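I've had the Mumitz bench meter on my desk since September and I finally feel like I know it well enough to write something up. I bought it mostly to check sensor boards and little battery projects, the kind of thing where you want to know if your gadget sips power or gulps it.

First the good stuff. The display is big and easy to read, and it settles fast! My old handheld wandered all over the place on small currents, and this one just parks on a number. I left a sleeping microcontroller on it overnight and got 224 microamps, then pulled the power LED off the board and watched it drop to 105. That's the sort of fiddling I bought it for (and yes, I did the other four boards right after).

The logging is nice too. It holds 500 readings before it starts writing over the oldest ones, and you can dump them over USB as a plain text file. No special software, hooray.

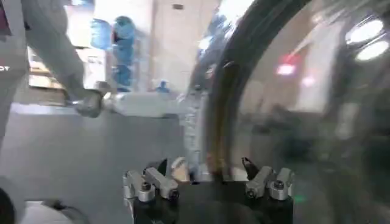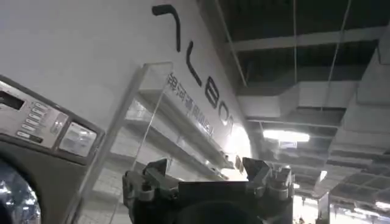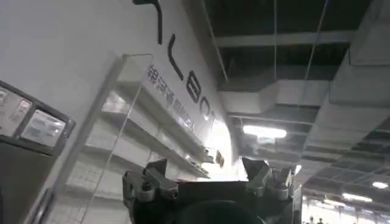 Middle picture: the washing machine's control panel, with part of the round door below it.

Now the grumbles. The probes that come with it are junk, stiff wires and fat tips that slide right off a header pin. I swapped in my Flikarier set on day two and haven't looked back. The range button is also way too close to the hold button, and I've frozen the reading by accident more times than I'd like to admit.

I did look at the Suominen before buying. It has a better case and a proper stand, but the logging only goes to 400 readings and you need their app to get at them, so that was that for me.

Mine came from Sernska, well packed, with a printed manual that's short but readable. Four stars, and I'd give it the fifth if they moved that hold button over an inch.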